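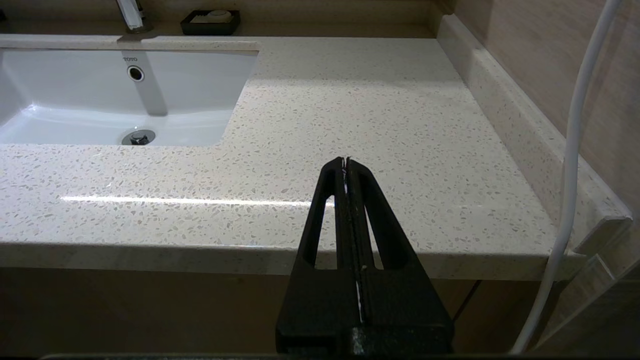 *Encimera beige moteada de blanco, gris y tostado.*

**Asunto:** Re: [cine-secundarios] ¿Quién hace de barquero en *Jurkalham*?
**De:** Ratih Sumampouw
**Para:** lista cine-secundarios

Querido Åsmund, queridos todos:

Perdonad que conteste tan tarde y seguramente tan largo, pero es que me has tocado una de mis películas, y ya sabéis los que lleváis tiempo en la lista que cuando me preguntan por *Jurkalham* hay que ponerse cómodo. Copio tu mensaje por trozos para no perderme.

> El 4 % de batería que me queda me da para preguntar esto antes de acostarme. Anoche volví a ver *Jurkalham* con mi hermana y nos enzarzamos con el barquero, el que cruza a la protagonista en el segundo acto y le devuelve la moneda. Ella dice que es Chak-lun Lam, yo digo que es Themis Michailidis con barba. En los créditos de mi copia el papel ni aparece.

¡Pues gana tu hermana la mitad de la apuesta y tú la otra mitad! El que se ve en la barca es Chak-lun Lam, con una barba postiza bastante lamentable (fijaos en el plano del farol, se le despega por la izquierda). Pero la voz, en la copia que circuló por aquí, es la de Themis Michailidis. Lam rodó sus escenas en cantonés y la productora, Fatden, decidió redoblar todos los papeles pequeños cuando ya estaba el montaje cerrado. A Michailidis, que hace además de juez en el tramo final, le tocaron tres personajes más: el barquero, el vendedor de sal y el tío que grita desde la ventana. Si escuchas la escena del mercado con auriculares, hay un momento precioso en que discute consigo mismo.

> Tampoco encuentro nada de Lam anterior a esta película. ¿Venía del teatro?

Del teatro, sí, y antes de la radio. Pasó 14 años en una compañía itinerante haciendo sobre todo de criado y de padre viejo, incluso cuando no había cumplido los treinta. Su primer papel en cine fue en *Shen*, donde sale 2 minutos, los dos sentado, pelando una naranja mientras los demás deciden si venden la casa. No dice ni una palabra y a mí me parece que se come la escena entera. La directora, Chunhua Bai, contaba en el programa de mano que lo eligió por cómo esperaba turno en el pasillo durante las pruebas. Yo guardo ese programa como oro en paño, aunque le falta la grapa de en medio y mi sobrino le pintó un bigote a la actriz principal.

Después vinieron *Jurkalham* y una serie que casi nadie recuerda, de detectives, en la que hacía de forense con alergia al polvo. Me gustaba mucho aquel forense, la verdad. Lo quitaron a mitad de la segunda temporada, en una frase de diálogo, «se ha jubilado», y hala, a otra cosa. Todavía estoy enfadada.

> Otra cosa: en la versión de Kideo la escena de la barca dura menos, ¿me lo invento?

No te lo inventas. La edición de Kideo viene de una copia de distribución a la que le recortaron el regreso, cuando el barquero se queda solo y canturrea. Una pena grande, porque ahí está lo mejor que hizo Lam en esa película. La copia completa es la de la edición de coleccionista, de la que se numeraron 1.686 ejemplares; el mío lo encontré en un puesto, sin la funda, y regateé fatal. Si alguien de la lista tiene otro y se anima a comparar los canturreos, que me diga, porque en el mío el sonido baja de golpe justo ahí y no sé si es cosa del disco o de la mezcla.

Sobre los créditos: Lam figura en los rótulos finales de la versión larga, en la columna de la derecha, con el nombre al revés (Lam Chak-lun), y por eso mucha gente lo busca y no lo encuentra. Michailidis solo consta como juez.

Y ya que estamos, aprovecho para recordaros que en abril toca ciclo de secundarios y que todavía no hemos cerrado la segunda película. Yo voto por *Shen*, claro, que dura menos de 100 minutos y nos deja rato para charlar después. Si preferís otra, proponedla en un hilo aparte, que si no acabamos mezclándolo todo como la última vez.

Åsmund, dale un abrazo a tu hermana de mi parte y dile que se apunte a la lista, que buen ojo tiene.

Un beso a todos,
Ratih

P. D.: El vendedor de sal en pantalla no sé quién es. Llevo años preguntándolo.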